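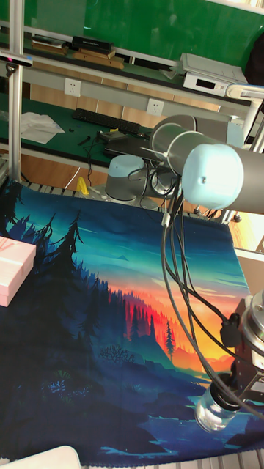 1. What the project was supposed to be

Our brief was one line long: "Investigate how a shared household surface is protected, decorated or ignored." Our group took this to mean table coverings, mostly so that we could do the work sitting down. The final title, "Cover Story: Cloth, Table and Clutter", was chosen by vote. I voted against it.

The group was Haruna Takagi (fabric), Toshio Kawaguchi (jars and other objects), Gervasio Daza (interviews) and me, Tomoyo Arai (writing up, and therefore blame). Our tutor was Guilan Xiong. We presented the first half on Oct 21, 2023 in room 304 at Stistbridge, and the rest is due in December.

2. The cloth

We wanted a covering with a strong picture on it. Plain cloths are what design students choose, and we wanted to know what happens when you put ordinary things down on something that already has plenty going on. Haruna found ours in the remnants bin at Drukero. It is a full sunset: pine trees in dark blue and teal down the left side, a slope running in toward the middle, then red, orange and yellow behind a row of dark red trees. A pale blue river bends through navy hills at the bottom. One thin teal tree stands by itself against the orange, and we became fonder of it than is healthy.

The cloth is bigger than our table needs, so the back edge goes over the slotted metal rail and hangs there. We tried folding it under. It looked tidier and lost us a strip of sky, so we let it drape. Along the front, part of the slotted metal still shows. Toshio regards this as a failure of measurement. I have written it up as a contrast of materials.

3. Method

Each of us put household objects on the cloth, one or two at a time, and wrote down where we had put them and why. Then Gervasio asked people from the other groups to do the same without being told what we were after. Each person got two turns. The second turn was meant to show whether they would put the thing back in the same place.

The objects were nothing special. A clear glass jar with a black lid did most of the work, and a pink rectangular box did the rest. The list in our proposal also had a teapot on it, but the teapot belonged to Gervasio's aunt and she reconsidered.

People were given 30 seconds per turn. This was Haruna's idea, after one of our trial runs turned into a long conversation about whether a jar could look lonely.

4. What we noticed

People avoided the sunset. We had expected the bright part to attract things, and instead they treated it like wet paint. The pink box tended to go to the left, on the trees, where it hid a fair amount of forest and upset no one. The jar went low and to the right. When Gervasio asked why, the usual answer was "so you can still see the picture", said as though the picture had paid for its seat.

The clear glass was also less bossy than we had assumed. Because you could see through its sides, people seemed happier to leave it over the pattern. The lid got more complaints than the jar did. One person wanted to know if we had it in blue.

The river gave us our only real argument. Toshio maintains that people lined things up along it. Haruna maintains that they lined things up along the front of the table, which the river happens to be near. We went back through the notes twice and they support both of them, so they are both still talking about it.

5. Problems

The cloth shifts. Every time someone leaned on the front, the horizon moved, and by the end of a session the landscape had usually crept toward whoever was sitting down. We should have marked the corners on day one. We marked them on the last day, very neatly.

Creases were the other trouble. Higuchi, in her textbook on domestic interiors, suggests steaming a printed cloth from the reverse, and this would be good advice for a group with a steamer. We used a warm iron through a tea towel. It helped on the hills and did nothing for the sky.

We also relied on classmates, who are design students and cannot put down a box without a position on it. Guilan Xiong pointed this out at the presentation, kindly, in front of everyone.

6. Before December

We plan to repeat the turns with a plain cloth of the same size, which we should have done to begin with. Haruna has asked for a patterned one with no obvious top or bottom as well, if the Joda market stall still has any. Gervasio will try his own family as participants — the teapot may yet come back into it.

Toshio would like it recorded that he still thinks it's the river.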